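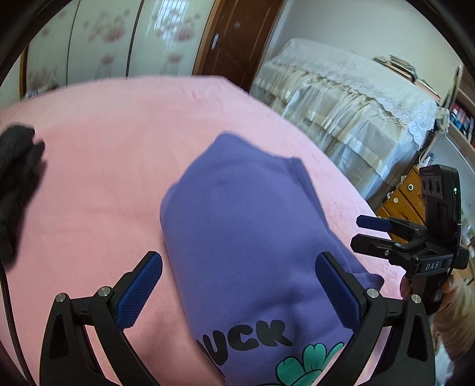 Purple sweatshirt, folded long.

Packing one bag for a week away

I've been going up to Jirkdale every summer since my sister moved there, and for years I took a suitcase with a wonky wheel up two flights of station steps and swore the whole way. Last July I went with one soft bag and came home a convert. So I've written down how I do it, in the order I do it, for anyone with a train to catch and a tendency to pack four pairs of shoes (me, until recently).

Start two days before

The night before is too late. Things you want will be in the wash, and you'll end up taking the second-best version of everything. Two days ahead, check the forecast, do one load of washing and get it properly dry. Put your chargers in a pile somewhere you'll trip over them.

While that's going on, weigh your bag empty. Mine is an old Serkel holdall and it comes to 900 grams on the kitchen scales. The suitcase wouldn't even sit on the scales, which told me plenty.

Lay it all out, then put some back

Get everything out on the bed before a single thing goes in the bag. My limit is 12 items of clothing, not including socks, underwear and whatever I'm travelling in. It sounds mean but it's loads. Tops take up most of it, then two pairs of trousers, one smart thing, one warm thing and something to sleep in.

Now look at each piece and ask what it goes with. If a top only works with one pair of trousers, it stays at home. I lost a very nice mustard shirt to this rule and didn't miss it once!

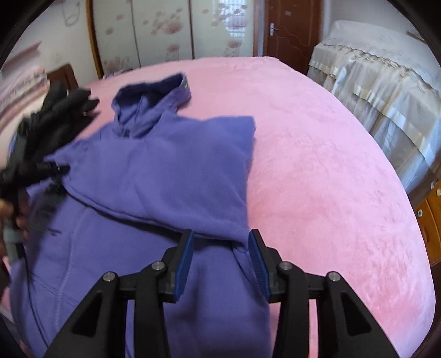

Huguette Guillot wrote to me after the first version of this page went up and said her own rule is stricter: nothing goes in the bag that she hasn't worn in the past fortnight, because holiday clothes bought for holidays never get worn on them. I've tried it and she's got a point, though I still sneak in a swimming costume.

Fold or roll?

Both. Roll thin stuff like T-shirts, pyjamas and leggings. Fold thick stuff, as a rolled jumper just turns into a bolster and eats half the bag.

For anything with long sleeves, lay it flat and smooth it out with your hands. Bring one sleeve in across the body, then the other. Fold the sides in so you've got a long strip, then fold that from the bottom up to suit the width of your bag. With a hood, I tuck it down flat last – it fills the gap at the neck and the whole thing sits level.
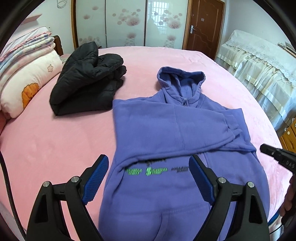

Hood open, one sleeve folded across.

Loading the bag

Shoes go in first, at the end that hangs lowest, with socks stuffed inside them. Folded layers go flat along the base. Rolls go down the sides, standing up if there's room, so you can see each one without digging.

Wash things go in near the top in something that zips. I decant mine into 50 ml pots from the chemist and a week's shampoo fits easily (short hair helps). Put the pots in a plastic bag too, please. I've had conditioner in a paperback and it never dried.

Last in are a light waterproof and your food for the journey. My train has one change at Cateck and the kiosk there is shut more often than not, so I'd sooner have a sandwich where I can reach it.

The walk test

Zip it up, put it on your shoulder and go for a walk. I do 2,000 steps, which is to the postbox and back the long way round. If you're swapping shoulders by the first corner, something has to come out, and it's nearly always the spare shoes or the second book. Do this in the shoes you'll travel in. 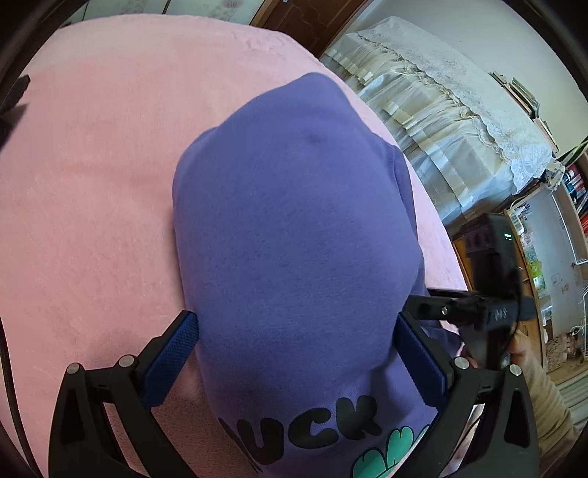

What if it rains all week?

Take one extra pair of trousers and leave a summer top behind, so your total stays the same. Wet trousers take far longer to dry than a shirt, especially in a spare room with the radiator off.

For the trip home, keep a cloth bag for worn things and roll everything in it, thick or thin. It'll all be going in the machine anyway.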